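Section 6: Your first practice pick

1. Set an open box on the table and check for the green light.
2. Squeeze slowly until both pads touch the package - I always rush this bit!
3. Lift straight up, hold, then lower it back in.
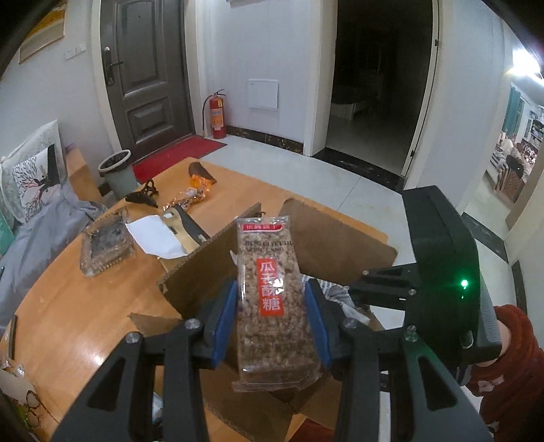 4. Swap with your partner and go again. Kirsten Gagnon and I usually manage up to 20 picks before our hands get tired.

Note: Write every pick in the Garesel club log, even the drops.

Caution: Keep fingers and fuzzy sleeves clear of the linkage.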